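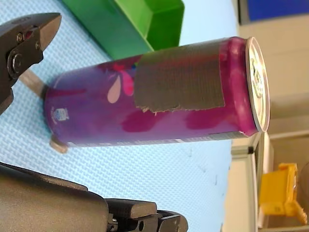

Notebook, August, story workshop: Drekanley, back half

Started 4:40 pm, in the long room at Petridis. Read-through of episodes 41 to 52 as they stand, then the outline for the rest. These are my notes from the table plus what I changed afterward. Outline file in Grastoda is updated except where I say it isn't.

Where we are

The older sister is still at the lake house. The younger one has gone back to Sarnier and taken over the channel without asking. Viewers have only had her word for what happened at the auction, and she wasn't in the room for most of it. That part works. In the read-through the auction came across clearly even though we never show it, and the two people who hadn't seen the earlier drafts both knew which parts she was making up.

The engagement does not work yet. In the novel it takes up a whole volume and everyone writes letters to everyone else. We have one person talking into a laptop. I counted the lines in 44 that exist only to tell the audience who has written to whom, and cut all of them. It now plays a bit abrupt at the top but I would take that over the old version.

The loan problem

In the book the father signs the house away to cover the cousin's debt and the family is turned out. We moved that to a short lease and a landlord who wants to sell. Fine so far. The trouble is that in a modern setting the sisters could just go stay with the aunt, and three commenters on episode 39 have already said so. They are right.

Options we talked through:

Make the aunt's place unavailable. We would need a line in 42, which is shot. Could be done as a voicemail laid over the existing footage. Cheap.

Let them go to the aunt. Then they lose the neighbor plot, and the neighbor plot is the only reason the proposal happens where it does.

Have them invited next door and let the aunt be offended about it. This keeps everything where it is and gives us the aunt's angry message for 47, which we needed anyway.

Going with the third. I rewrote the first two pages of 46 on that basis. The older sister says yes to the neighbor before she has asked anyone, and she knows while she is saying it that it will look bad. The actress should get that page early, it is most of her work in the episode.

Viewer theories

Went through the comments on the last upload, 1383 of them by the time I closed the page. Sorted the guesses into the usual pile. The ones worth writing down:

The cousin and the man from the auction are the same person. No. But I can see where it comes from. We used the same jacket in 31 and in the still for 36. Wardrobe has been told.

The younger sister is recording everyone in secret and will post it. Close enough to what we have in 50 that I would like to move it. If they are expecting it at 50 we should do it at 48, or have her be caught with the recording before it goes up. I prefer the second. It makes the older sister decide what to do with it, and she hasn't had a decision since 40.

The father is dead and the family is pretending otherwise. This one has a very long thread with a timeline. It falls apart at episode 12, where he answers the door, though all you see is an arm. I don't want to reply to it.

The fiancé will turn out to be decent. Correct, and only a few people think so. Leave it alone. Don't add hints.

Running times

The read of 45 came in a little over 7 minutes and it should be under five. I took out the breakfast story. It is a good story but we have it again, better, in 51. 46 is now the right length. 49 is short, and that's fine because it is one shot and a door closing.

The transmedia posts for the back half are too many. We had planned to have the younger sister posting from her own account every day. I looked at what people did with the last batch: around 100 viewers follow those closely and the rest never see them. So nothing that matters to the plot can live only there. The broken-off conversation with the cousin has to come back into the episode proper, in 47, after the aunt. I have put it in as a half page and it is rough.

Things that are still wrong

48, the proposal. He talks too much. In the novel he gives his reasons for a page and a half and she lets him, and we have copied that. On camera she would interrupt. Tried it at the table with her cutting in after his second sentence and it was better at once, but then she has to carry the rest and she doesn't have the lines. Needs a full pass.

The timeline between 46 and 49. We have them packing in both. One should be unpacking.

The word "scandal" is used four times in 50. Cut to one, or none.

The landlord is called by two different names, one in the outline and one in the pages. Picked neither yet. The outline in Grastoda has a blank there, please don't fill it in.

Next

Pages for 47 and 48 go round before the next table. I will do 48. Whoever picks up 47, start from the aunt's message and work backward from it. Voicemail idea for 42 is dropped, so nothing to record.

Stopped at 7:15 pm. The Sarnier location list is still with the other team, and 49 can't be locked until we know whether the hallway has a door that shuts.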